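Tollow Household Help
Home > Laundry and linen > Colour problems

Navy T-shirts leaving blue on pale bedding

Sherif Salem
Posted December 27, 2023

I bought several navy T-shirts in the autumn, cotton, Skesport make, the plain ones with the short sleeves. I sleep in them. There is now a bluish shadow on my pillowcases and on the top part of the duvet cover, where my shoulders go. The bedding is pale grey, so it shows. It looks like dirt from the doorway and blue when you get close.

What I have done so far: washed the shirts on their own at 40, twice. The water in the drawer looked clear but I can't see inside the drum during the rinse, so I don't know what came out. The bedding has been through at 40 as well with normal powder and the marks are lighter but still there. It has been tumble dried once. I only read afterwards that this can set a stain.

The machine is a Lindqvist front loader, fairly old. It has no soak setting. It does have a rinse hold button which I have never used.

I have three things I'd like to know. Is the dye likely to stop coming out, or are these shirts always going to do this? Can the marks be got out of the pillowcases now that they have been dried? And is there a way of keeping the shirts so they are not touching pale things? I have one chest of drawers and everything is mixed together in it.

I would rather not throw the shirts away as they fit well. I have thrown away the receipt.

Huguette Melnyk
Accepted by the poster

I have dark clothes and light bedding and went through the same thing when I moved house. What you are seeing is two separate problems, loose dye and rubbing, and they need dealing with separately.

Loose dye is whatever was left in the cloth at the end of the making. It comes out in water and most of it goes in the first few washes. Rubbing is different. Dark cotton can go on giving up a little colour against another cloth for months, more so when it is warm and slightly damp, and a person asleep is both of those. So a shirt can pass a wash test and still mark a pillow.

Find out which one you have

Wet a white cotton handkerchief, wring it out and rub the inside hem of the shirt with it, fairly hard, while you count to 15. Then do the same with a dry handkerchief on a different bit of hem. Blue on the wet one only means loose dye and more washing will help. Blue on both means rubbing, and washing will help slowly or not at all. Try each shirt. Mine came from one shop on the same day and they did not all behave the same.

Washing the shirts

Turn them inside out. Cool water, a liquid for colours, a short spin. Put a dye catcher sheet in — I use the Kolier ones but I expect any will do — and look at it at the end. Carry on until the sheet comes out nearly white. With my worst shirt that took five washes. Do not fill the drum. Dark cotton packed tightly rubs against itself and you get those pale creases down the front.

Leave out the vinegar and salt. People swear by them for fixing colour but on a modern shop-bought dye I have never seen it make any difference, and your machine's rubber seal will not thank you for the vinegar.

Drying and folding

1. Dry the shirts in the shade, still inside out, on a line or an airer. Leave them until the seams are dry as well, since the seams are always last.

2. Turn them the right way out and look at the collar and underarms in daylight. This is where a dark shirt goes pale first.

3. Lay the shirt flat on the bed and smooth it out from the middle with your hands. I fold mine in the bedroom straight on top of the quilt, which is a busy flowery one and forgiving. Then sleeves in, sides in, and up from the hem. 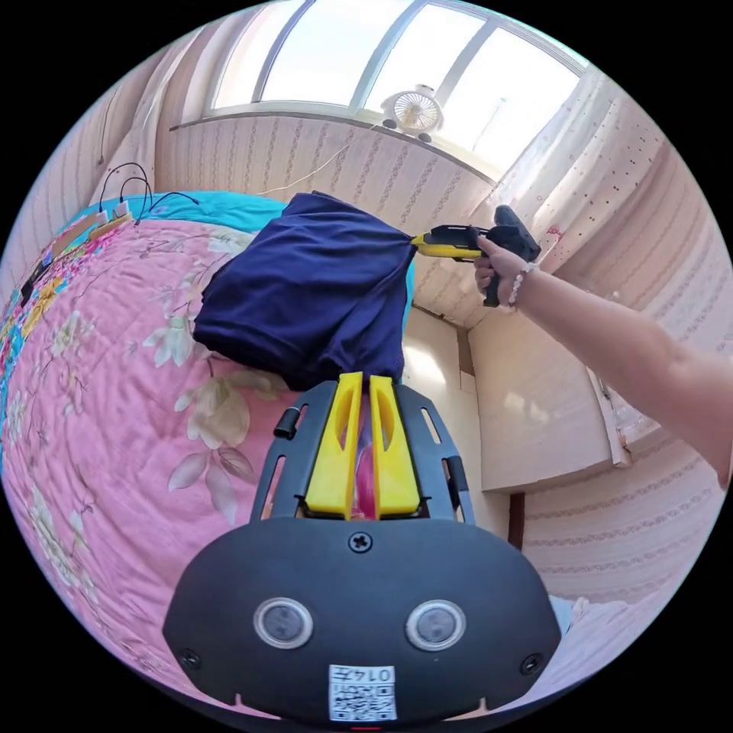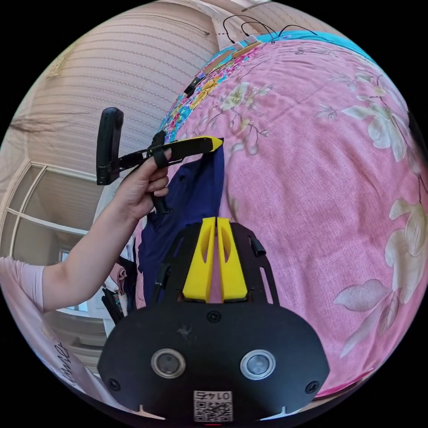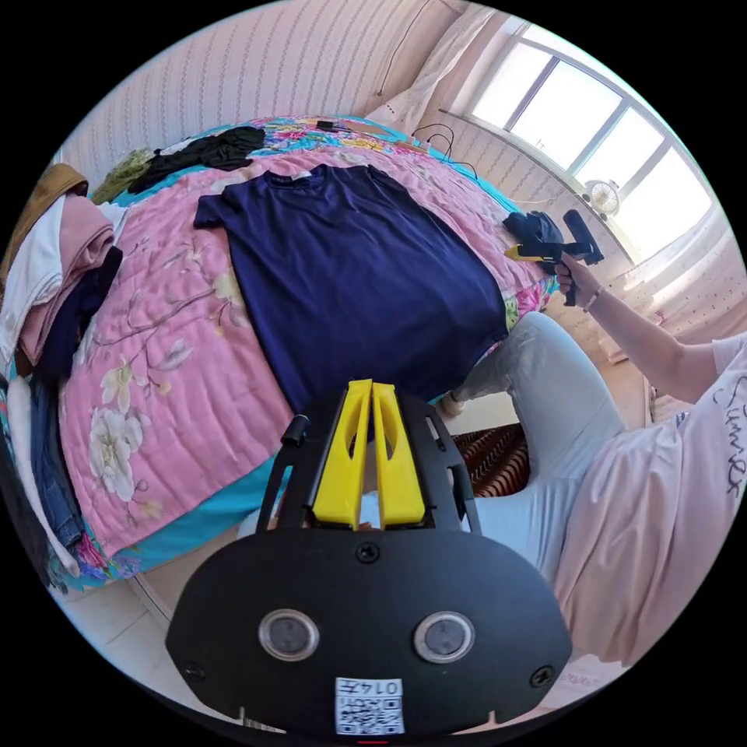

4. Put the folded shirts away together. If you have only the one chest of drawers, give the dark things a drawer of their own, or put an old pillowcase round them inside the drawer you have. Dry cloth lying still against dry cloth will hardly ever mark. It is the slightly damp shirt put away in a hurry that does it.

Getting the marks out of the pillowcases

Drying has made it harder but I would still try. Fill the bath or a large bucket with water as warm as the care label allows and dissolve an oxygen bleach powder in it, the amount on the tub. Not chlorine bleach, which can turn grey bedding a nasty yellow. Put the pillowcases in so they are fully under, with a plate on top if they float, and leave them overnight. Rinse, then wash as usual, then look at them wet before you decide anything. If there is still some blue, do it again. Do not tumble dry until you are happy.

The duvet cover is the same but you will need the bath. Check the buttons or poppers first as metal ones can leave rust spots in a long soak.

If it is still there after two soaks I would call it finished. You can turn the duvet cover the other way up so the marked end is at your feet.

lindy_t

Just buy dark pillowcases. I did, problem solved. My husband wears black T-shirts to bed and I stopped bothering with white years ago.

Also the dye catcher sheets are a waste of money. An old white sock does the same.

pbrandreth

Mostly agree with Huguette, a couple of things to add.

The rinse hold button can stand in for a soak. On most machines it stops with the drum full of water after the last rinse and waits until you release it. You can start a wash with no powder, let it hold, and leave the shirts sitting. Then let it drain and run an extra rinse. Check the booklet for your Lindqvist as I only know mine. Don't use rinse hold for the bleach soak though, because by then the powder has been rinsed away.

I am not with her on liquid always being better. The point is that it should be one for colours. Ordinary white powder often has bleach in it and that strips navy faster than anything. If you have been using the same powder for the shirts and the bedding, that may be why the shirts are still losing colour.

On the sock, it will pick up some dye but the sheets are made to hold it. For testing a sock is fine.

One more, does your skin cream or deodorant go on just before bed? Oily creams lift dye from dark cotton. I had a blue neckline on a white sheet all through May and it stopped when I began putting the cream on after tea.

Sherif Salem

Thank you all. I did the handkerchief test. Two of the shirts marked the wet one only, and one marked both, so that one is now for gardening. It is a colourless liquid for the shirts from here on. The pillowcases are in the bucket and I will look at them in the morning.

Yes to the cream, by the way. I had not thought of that.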